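去看会缝针的机器人

很多小朋友听到“机器人”，会想到有头有脸、能走路、能说话的样子。给医生帮忙的机器人长得不太一样。它没有脸，也不会走来走去，主要的部分是几条长长的手臂，手臂前端装着很小的工具。2023年12月24日，Bevville的Hourani中心举办了一次开放日，把一间平时关着门的训练室打开，让大家进去看机器人怎样缝针。这篇文章讲的是那天看到的东西，以及它们的道理。

训练室里有什么

进训练室以前，每个人要戴上帽子，穿上鞋套，把水杯和零食留在门外的架子上。带队的是Khôi Đồng，他在Hourani中心负责保养机器。他先让大家站在地上的黄线后面，再介绍房间里的三样东西。

第一样是操作台。医生坐在操作台前，把额头靠在一个软垫上，眼睛看着里面的画面，两只手各握一个手柄，脚边还有几块踏板。操作台有点像游戏机，不过它的手柄能朝很多方向转动，医生的手腕怎么转，手柄就跟着怎么转。

第二样是手臂车。几条机械手臂从一根立柱上伸出来，像一把半开的伞。手臂的外壳是白色的，关节处贴着编号。真正做事的工具装在手臂的最前端，是一根细长的杆子，杆子的头上有一个小小的手腕和一副钳口。医生把这些工具叫作“器械”。

第三样是显示屏。它挂在墙上，把医生看到的画面放大给房间里的人看。坐在后排的小朋友也能看清针尖在哪里。

这套机器的名字叫Vinus。Khôi Đồng说，他们给机器起名字，是因为训练室里有好几套设备，喊编号容易喊错。

谁在指挥

有一个问题几乎每一批参观的孩子都会问：机器人自己会做手术吗？

在这间训练室里，Vinus的每一个动作都由坐在操作台前的人来指挥。那天坐在那里的是外科医生Charmaine Khumalo。她的手往左移，器械就往左移；她的手指捏紧，钳口就合上；她停下来喝水，机器也停着不动。她的头一离开软垫，机器马上知道她没有在看画面，这时候手柄再怎么动，器械都不会跟着走。

所以，这样的机器人可以叫“遥控的机器人”。“遥控”的意思是隔着一段距离来控制。遥控汽车也是遥控的，不过遥控汽车只要会前进、后退和转弯就够了，手术机器人要学的动作要多得多。

也有科学家在研究能自己完成一部分工作的机器人，比如让机器自己把一针缝好，医生在旁边看着，随时可以叫停。要做到这一点，机器先要认得出哪里是针，哪里是线，哪里是要缝的地方。线又细又软，每一秒的形状都可能不同，对电脑来说很难认。

从手到器械，信号怎么走

我们用筷子夹豆子的时候，手指碰着筷子，筷子碰着豆子，中间没有断开。Charmaine Khumalo的手和器械之间却隔着几步路，没有任何一根棍子把它们连起来。它们靠信号联系。

手柄的每个关节里都有传感器。传感器是一种能感觉到变化的小零件，它会测量关节转了多少。电脑把这些测量结果收集起来，算出医生的手现在在什么位置、朝着什么方向，然后告诉手臂里的电动机该转多少。电动机一转，器械就动了。整个过程非常快，医生几乎感觉不到中间有等待。

电脑在中间还做了两件有用的事。

第一件是把动作变小。医生的手移动一大段，器械只移动一小段。这就像在一张大纸上描画，有人同时在小纸片上替你画出一模一样的小图。缝很小的地方时，医生不用把自己的手缩得很小，只要让电脑把动作缩小。

第二件是去掉抖动。每个人的手都会轻轻地抖。你可以把手伸平，手背上放一张纸，看看纸的边缘，它总会微微颤动。平时这没有什么关系，可是在很细的血管旁边，一点点抖动也显得很大。电脑能分辨出哪些是医生想做的动作，哪些是又快又小的抖动，把抖动过滤掉，再把剩下的动作传给器械。

小小的手腕

开放日那天，桌上还放着一件拆下来的旧器械，大家可以轮流拿。它比看上去要轻。后面的杆子是直的，不能弯，前面的一小段却可以上下点头、左右摆头，钳口还能张开和合上。这一小段就是它的“手腕”。

把一根手指捏在另一只手里，再试着写字，你会发现很不方便。手腕能转，手指才能到达想去的角度。普通的长柄钳子只有一根直杆，能开能合，却不能在前端拐弯。给它加上手腕以后，它就能从旁边绕过去，把针送进原来很难够到的地方。

手腕里面没有电动机，那里太小了，放不下。电动机在杆子的后面，用很细的钢索来拉前面的关节，中间还有小小的滑轮帮钢索转弯。拉一根，手腕往这边摆；拉另一根，手腕往那边摆。我们的手也是这样工作的：让手指弯曲的肌肉，有很大一部分长在前臂上，它们通过细长的肌腱去拉动手指。现在用右手握住左前臂，再让左手的手指动一动，右手就能摸到里面在动。

钳口的里面也有讲究。如果把它磨得像镜子一样光，针一碰就会滑走。夹针用的钳口内侧常常有交叉的细纹，作用和鞋底的花纹差不多，可以增加摩擦力，把又硬又滑的针抓牢。
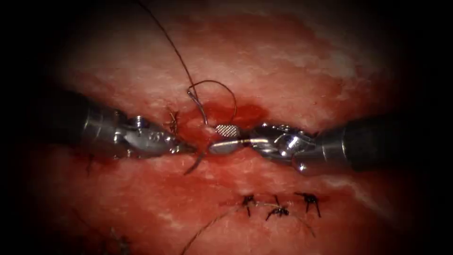

钳口合得太松，针会转；合得太紧，线可能被夹坏。线一旦被夹出伤痕，就容易在打结的时候断掉。所以学习操作Vinus的医生要先练习拿针，练到能让针稳稳地停在想要的角度，才开始往下缝。

Charmaine Khumalo说，她刚学的时候，光是把针从左边的钳口递到右边的钳口，就练了整整一个下午。

为什么缝针用弯的针

家里缝扣子的针是直的，医生缝伤口的针大多是弯的，像一小段月亮的边。

缝衣服时，人可以把布拿起来，一只手在上面，一只手在下面，针从上面扎进去，从下面拔出来。身体里的组织没有办法这样翻过来，人的手也到不了它的背面。针必须从同一面进去，再从同一面出来。直针要这样走，就得硬往上撬，会把组织拉坏。弯针只要顺着自己的弧度转一下，针尖就会从旁边冒出来。

“组织”这个词在这里的意思和学校里的“组织活动”不一样。它指的是身体里许多细胞聚在一起形成的材料，比如皮肤、肌肉、脂肪，都是组织。有的组织很结实，有的组织像豆腐一样软。缝结实的组织要多用一点力，缝软的组织要特别轻。

大家可以在家里用纸来体会弯针的走法。用硬纸剪一段弯弯的弧，让它的一头贴着桌边，然后转动手腕，让它沿着自己的形状滑过去。如果转动手腕，弧会走得很顺；如果只是往前推，它就会卡住。用纸就好，不要拿真的针来试。

针的一头是尖的，另一头连着线。缝衣针要穿线，线从针眼里穿过去，折成双层。医生常用的针没有针眼，线直接固定在针的尾部。这样一来，针走过的洞和线差不多粗，线跟着针过去的时候不会把洞扯大。

一针是怎样缝好的

Charmaine Khumalo那天缝得很慢，让大家有时间看清楚。她缝的是练习用的组织。她一边缝，Khôi Đồng一边在显示屏旁边讲。下面是一针从开始到结束的步骤。

1. 拿针。用一侧的钳口夹住针，夹的位置离针尖有一段距离，好让前面的弧露出来。

2. 进针。针尖几乎垂直地对着组织，扎进伤口的一边。

3. 转腕。器械的手腕转动，针沿着弧线穿过去，从伤口的另一边出来。

4. 接针。另一侧的钳口夹住冒出来的针尖，前一侧的钳口松开。接的时候不能夹最尖的地方，否则针尖会变钝。

5. 拉线。把针带着线慢慢拉过来，另一头留下短短一段，这一段叫“线尾”。

6. 绕圈。长的那一段线在一侧的钳口上绕一圈或两圈。

7. 打结。绕着线的钳口伸过去夹住线尾，把它从圈里拉出来，两边一起收紧。

8. 再打一次。换一个方向重新绕，重新拉。同一个方向连打两次，结容易滑开，换了方向就会互相锁住。系鞋带时如果总是散开，也可以检查一下两次绕的方向是不是一样。

9. 剪线。把多余的线剪掉，留一点短短的头。完全贴着结剪，结可能会松。

上面这种缝法，每一针都有自己的结，叫“间断缝合”。还有一种缝法是一根线一直往前走，最后才打结，叫“连续缝合”。间断缝合慢一些，它的好处是一个结松了，其他的结还在。连续缝合快一些，如果线在半路断了，就要多检查一段。

有一个叫Đạt Ông的男孩问，能不能不打结，用胶水粘。Charmaine Khumalo告诉他，确实有医用的胶水，小的皮肤伤口有时就是粘起来的，另外还有像订书钉一样的缝合钉。身体里面不同的地方，要用不同的办法，医生会在手术前先想好。

线也有很多种

线看起来只是线，其实可以分成两大类。一类会在身体里慢慢分解，过一段时间就不见了，不需要拆。另一类不会分解，缝在皮肤上的，等伤口长好以后要由医生或者护士拆掉。

有的线是单独一股，表面很滑，穿过组织时很顺，但是打结要多打几次。有的线由许多细丝编在一起，软一些，结也更牢。线的颜色要和周围的颜色分得开，不然医生很难找到它。你可以把一根红毛线放在红毛衣上，再把一根黑毛线放上去，比一比哪一根好找。

机器人怎样看见里面

手术机器人的眼睛是一种细长的镜子，叫“内窥镜”。内窥镜的前端有镜头，旁边有灯。身体里面没有光，灯照到哪里，医生才能看到哪里，照不到的地方就是黑的。

很多手术用的内窥镜有两个镜头，就像人有两只眼睛。两个镜头看到的画面有一点点不同，操作台把左边的画面送给医生的左眼，把右边的画面送给右眼，大脑把它们合在一起，就能判断前后远近。试一试闭上一只眼睛，把笔帽套到笔上，会比睁着两只眼睛难一些。

墙上的显示屏是平的，所以我们看屏幕时，常常说不准针离组织还有多远。轮到小朋友坐到操作台前时，好几个人都说，画面一下子变深了，好像可以把手伸进去。

光也会带来麻烦。湿的组织和金属都会反光，亮的地方太亮，就看不清上面的细节。操作的人要不时调整灯和镜头的位置。镜头还会起雾，跟戴眼镜的人从冷的地方走进热的房间一样，所以放进去以前常常要先把镜头弄暖。

镜头靠得近，东西看起来就大，能看到的范围就小。镜头退远，看到的范围大了，针和线又变小了。换一个位置去看同一排线结，它们在画面里的方向也会跟着变，横着的一排可能变成竖着的一排。医生要一直记得镜头在哪一边。

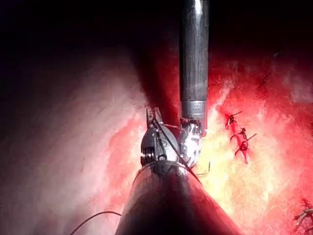

摸不到怎么办

用手直接缝的时候，手指会告诉我们线拉得有多紧。用这样的机器来缝，手指摸到的是手柄，很多机器不会把线的拉力传回来。那么，怎么知道线已经够紧了呢？

答案是用眼睛看。线被拉紧时会变直，组织会微微靠拢，周围的颜色也可能变浅。这些变化都很小，要看很多次才能认得出来。如果等到组织皱起来才发现，那就已经拉得太紧了。太紧对伤口没有好处，血不容易流到那里，伤口会长得更慢。

工程师Toàn Phùng正在做的工作，就是让机器把“力”告诉医生。他在桌上放了一个练习用的小装置：拉动一根橡皮筋，旁边的灯会从绿色变成黄色，再变成红色。他请大家先看着灯拉，再闭上眼睛凭手感拉，然后用一把长夹子夹着拉。用长夹子的时候，大部分人都拉过了头，灯变成了红色。

Toàn Phùng介绍，把力传给医生有几种做法。可以让手柄变得沉一点，可以让它轻轻振动，也可以在画面上显示颜色。每种做法都要请医生来试。有的医生喜欢振动，有的医生觉得振动会让人分心。

练习要练多久

训练室的墙上挂着一块白板，上面是学员们的练习记录。Hourani中心规定，学员要先完成600次递针练习，才能开始练打结。那天白板上最靠前的一位学员已经做了278次，还不到一半。

练习是从很简单的东西开始的。第一个练习是搬圆环，把橡胶小圆环从一根小柱子搬到另一根上。第二个练习是走弯路，让圆环沿着一根弯曲的铁丝移动，不能碰到铁丝。后面才是在软垫上缝针。软垫上画好了小圆点，针要从一个点进去，从对面的点出来。最后再缝练习用的组织，它会滑，会变形，和软垫很不一样。

Achilleas Tzanetos负责给练习打分。他看三样：有没有把针扎在该扎的地方，器械有没有走多余的路，结有没有打牢。他会用小钩子轻轻拉每一个结，拉开了的不算数。他不看谁用的时间最短。一个学员如果缝得很快但是常常掉针，分数会比慢慢缝的人低。

掉针是练习时常见的事。针掉下去以后，不能马上去抓，要先停住，看清楚针在哪里、尖朝着哪一边，再慢慢夹起来。真正的手术里，用过的每一根针都要找到、数清楚，一根也不能少。训练室里也按同样的规矩来做，每次练习结束，Achilleas Tzanetos都会把针收进一个有格子的盒子。

两件器械要配合

缝针的时候，左右两件器械很少同时用力。常常是一边做事，一边帮忙。一边把针送进去，另一边就在出口等着；一边拉线，另一边就轻轻压住旁边的组织，免得它被带起来。

打结时配合得最多，也最容易乱。线会绕错方向，会挂在器械的关节上，也会滑到镜头看不到的地方。Charmaine Khumalo教学员一个办法：绕圈之前，先把长线摆成一个弯弯的形状，让它自己朝着要绕的方向拱起来，然后器械只要动一点点就能绕过去。摆得不好，就放下来重新摆。

两件器械还会“打架”，就是杆子碰到杆子，谁也过不去。这时候医生会踩一下踏板，让手柄和器械暂时分开，把自己的手移回舒服的位置，再踩一下，继续工作。用电脑鼠标的时候，鼠标走到垫子边上了，我们会把它拿起来放回中间，屏幕上的箭头不会跟着动。道理是相同的。

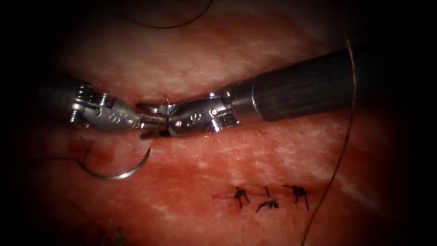

两件器械的尖端之间夹着一小段线，弯针在组织上，旁边有三个打好的结。

孩子们试了什么

看完演示，参观的人分成两组，一组去操作台，一组去桌子旁边做手工练习。到了一半时间，两组交换。

操作台上装的是搬圆环的练习，没有针。座位可以升高，个子小的孩子也能把额头靠到软垫上。每人有两次机会。第一次大多数人动得太快，圆环飞出去了。Khôi Đồng让他们在第二次开始之前先做一件事：只张开和合上钳口，别的都不动。习惯了以后再慢慢移动，圆环就听话多了。

手工练习用的是海绵、粗毛线和塑料的大头针。大头针的头是圆的，扎不到手。海绵中间划了一道口子，孩子们要用毛线把口子合起来，打上结。材料由Skistero提供，这是Bevville的一家文具店，一共送来了大约200块海绵，没有用完的留给了中心，明年1月的活动还要用。

如果你想在家里做类似的练习，可以准备这些东西：

一块洗碗用的新海绵
一根粗毛线
一根塑料的毛线针
两把平头的小镊子

请大人在海绵上划一道浅浅的口子。先用手缝，缝三针，每针打一个结。再换成镊子，手指不能碰到线，重新缝三针。看看两次的结有什么不同，哪一次的间隔更整齐。线拉紧时，注意看海绵的边，刚好碰在一起就可以停了。

大家常问的问题

机器会不会突然乱动？
手臂里有很多检查用的传感器，电脑会不停地比较“应该在哪里”和“现在在哪里”。两个位置对不上，机器就会停下来，发出声音提醒。房间里还有红色的紧急停止按钮，谁看到不对都可以按。

停电了怎么办？
医院有备用的电源，机器自己也带着电池，可以撑一段时间。手术台旁边一直有医生和护士，需要的时候，他们可以把器械取出来，改用普通的工具继续做。

医生可以在很远的地方做手术吗？
可以做到，已经有人做过。不过信号走得越远，等待的时间就越长，网络也可能不稳定。大多数时候，操作台和病人在同一个房间里。

器械用完怎么办？
能重复使用的器械要清洗、消毒，还要检查钢索有没有磨损。每件器械都有使用次数的限制，到了次数就要换新的。放在桌上给大家拿的那一件，就是到了次数以后退下来的。

机器人做手术会比医生好吗？
这样的机器是医生的工具，做得好不好，主要看用它的人。有些手术用机器很合适，有些手术用手做更方便，也有些病根本不需要做手术。

当机器人工程师要学什么？
Toàn Phùng大学时学的是机械，后来又学了编程。他小时候喜欢拆闹钟，装回去总会多出几个零件。他说现在他每拆一个零件，都先给它拍一张照片，再放进写了号码的小袋子。

小词典

操作台：医生坐着控制机器的地方。
器械：装在机械手臂前端的工具。
内窥镜：带着灯和镜头的细长镜子，用来看身体里面。
传感器：能测量位置、力或者温度等变化的零件。
组织：身体里由细胞组成的材料，例如肌肉和皮肤。
缝合：用针和线把分开的地方合起来。
间断缝合：每一针都单独打结的缝法。
线尾：打结时留下的短短一段线。
摩擦力：两样东西贴在一起滑动，或者将要滑动时，阻碍它们滑动的力。

下一次开放日在1月，地点还是Hourani中心的训练室。参观的孩子需要有一位大人陪着，长头发请扎起来，手表和手链请放在家里。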